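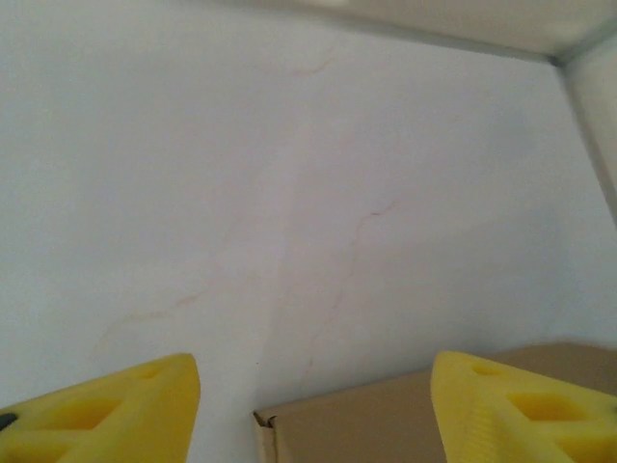 I moved to the new flat in June, and one corner of the work room is still all about cardboard. I kept telling myself that I would finish the unpacking in one evening. Then I opened one box, found old letters, and the evening was gone.

The plaster in this room has fine cracks, thin like hair. In the first week they worried me a little. The landlord says the building has settled and I can paint over them, but first I want to see how they look after one winter.

For the move I bought my boxes from Burkberg, plain ones without any print. I paid 113 for the whole set, with tape, and I think it was a fair price. My mistake was that I did not write on them. I was sure I would remember what is inside, and of course I did not remember. Now I have a small rule: a box that comes into this room must be opened within 3 days, or it goes to the cellar.

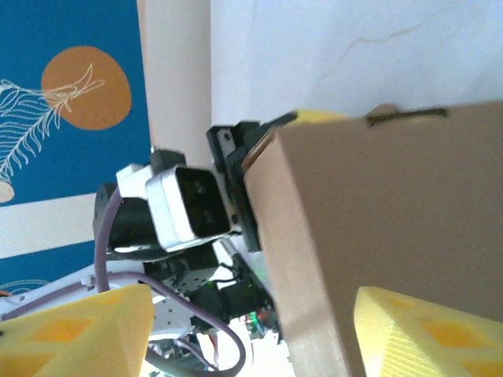 Filed under: Home, Moving

The blue poster with the plant was the first thing I hung up, even before the curtains. I like the orange circle on it very much – it makes the room warmer in the morning. My old place had 163 steps from the street to the door, and I carried the poster up there and down again without one fold, so it deserved a good place.

Next I want to look for shelves. Nuvari has a narrow model that could fit by the wall, but the delivery takes long. Until then the boxes are my shelves. If you know a good way to flatten many of them and tie them together for the recycling, please write it in the comments.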